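Stedberg Launches a Refillable Gel Pen for People Who Lose Pens

FOR RELEASE IN NOVEMBER

I run Stedberg, a small stationery company, and I write our press releases myself, which my printer says is obvious. So please forgive the "I" all the way through this one. We have a new pen. It's called the Huteo, it goes on sale this month, and I've been carrying one in my shirt pocket long enough that I've ruined a shirt (my fault, I left the cap off an early one, and yes, we changed the cap).

The short version for anyone on deadline: the Huteo is a refillable gel pen with a metal clip, a soft grip and a cap that clicks when it's closed. It comes in 7 ink colors and 2 tip widths, fine and medium. A single pen with one refill inside is $9. Refills are sold in packs, and every refill fits every Huteo, so you can put the green ink in the blue barrel if that's the kind of person you are. I am.

Now the longer version, for people who like pens.

Why we made another gel pen

Most of what we've sold up to now is paper. Notebooks, index cards, those long skinny pads people stick on the fridge. And the letters we get about the paper are very often letters about pens. Someone writes in to say our notebook is bleeding through, and when I write back and ask what they're using, it's a gel pen with a tip like a garden hose. Then someone else says the paper is too slick and the ink smears, and they're left-handed, and they've got a gray stripe down the side of their hand every day by lunch. I'm left-handed too. I know that stripe!

We could have changed the paper, and for a while that was the plan. But I like our paper, and the people who buy it year after year like it too, and I got more and more curious about the other half of the problem. What would a pen be like if you started with the notebook and worked backward?

So we asked. We mailed test pens to 552 people who had bought a Stedberg notebook, asked them to use the pen for whatever they normally write, and sent them a postcard to fill out at the end. A postcard because I wanted to see the ink on something. Best decision of the whole project. You can learn a lot from a postcard that a web form will never show you, like the fact that people press much harder when they're complaining.

What came back

The first barrel was too thin. We heard that from teachers more than anyone, since they're grading in long stretches and a skinny pen gets tiring. The barrel is wider now, and the grip starts lower down, closer to the tip, where people were already holding it.

The clip was too stiff. Folks liked the look of it but couldn't get it over the cover of a hardback notebook without using both hands and some language. It opens wider now and has a little bump underneath so it stays put.

The black was wonderful, and we left it alone. The brown was awful. It looked fine in the bottle and then dried to the color of weak tea, and several people very kindly told us it would be nice for writing secrets. We remixed it twice. The brown in the store now is a proper dark brown, and it's my favorite of the whole set, which I wouldn't have believed back when the first cards were coming in.

And the caps. People lose caps. They lose whole pens, of course, but the caps go first, and then the pen dries out in a drawer and gets thrown away with most of the ink still in it. We'll sell spare caps by themselves, in all the barrel colors. My accountant raised an eyebrow at this. I don't care, I think it's a good idea, and they cost very little to make.

About the ink

The ink was mixed for us by Quartey, the same small shop that does the ruling ink on our ledgers. It's water-based and made to dry quickly on uncoated paper. On coated paper, like glossy greeting cards or the shiny side of a postcard, give it a bit longer before you touch it. I'd rather tell you that up front than have you find it out on a birthday card at 7 in the morning with the party that same day.

It isn't a permanent ink and we don't sell it as one. Please don't sign your mortgage with the pink. For journals, homework, lists, crosswords, letters and notes to the babysitter, it's lovely, and the fine tip is small enough for the boxes on a pocket calendar.

Some practical things people have asked me already. The refill pulls straight out once you unscrew the front section, and you don't need a tool. The empty ones can't go back in our envelope program yet (we're working on it). The barrel is plastic, fairly thick, and meant to be kept for years. The fine and medium refills are the same length, so one pen can be both, just not at the same time.
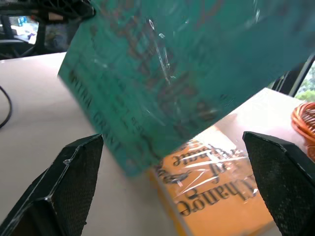
There's a matching piece to all this, and it's the Lirnik. The Lirnik is a pen loop, a strip of elastic on a sticky backing that goes inside the back cover of a notebook and holds one pen along the edge. I know pen loops exist. The ones I've bought tended to peel off in a warm car or squeeze the pen so tightly that you'd end up yanking the whole notebook off the desk. We sized the Lirnik for the Huteo, but it'll take most ordinary ballpoints and mechanical pencils, and it fits on other companies' notebooks just as well as ours. It comes in black and a mustard yellow. Stores can order it by itself or packed with a pen.

If you're a student, or you're shopping for one, here's what I'd pick. Get the medium tip in black for class notes, since it moves faster and you won't be fussing over it. Then get one fine tip in a color you like for going back over things. You really don't need the full set for school. The full set is for people who plan their week on Sunday night with a cup of something hot and enjoy it, and if that's you, the full set comes in a flat tin that's a pretty nice pencil case once the pens have moved out.

For teachers, we've made a plain box of medium pens in a single color, with no fancy wrapping, and it'll be priced lower per pen than buying them one at a time. Red is available. So is green, for those who've been told red is discouraging. I used the green on my own kid's spelling practice and can report that it went over exactly the same.

Where to find it

The Huteo and the Lirnik will be in our online store this month and in the independent stationery shops that already carry our notebooks. Shops that don't carry us yet are very welcome to get in touch, and we'll send a counter sample with a scribble pad so customers can try it before they buy. I feel strongly about scribble pads. Nobody should have to buy a pen on looks.

Reporters, reviewers and people with pen blogs can ask for a sample through the press page on our website. Tell us which hand you write with and whether you like fine or medium, and we'll send the right one along with a small notebook. You don't have to say nice things. If the cap bugs you or the purple isn't purple enough, put it in print or put it on a postcard, and I'll read it either way.

About Stedberg

Stedberg makes notebooks, pads, index cards and now pens for school, home and office. We're a small company, we answer our own mail, and our paper goods are sold online and in independent shops. Press questions, store orders and requests for extra caps all land in the same inbox, so just say which one you are in the subject line.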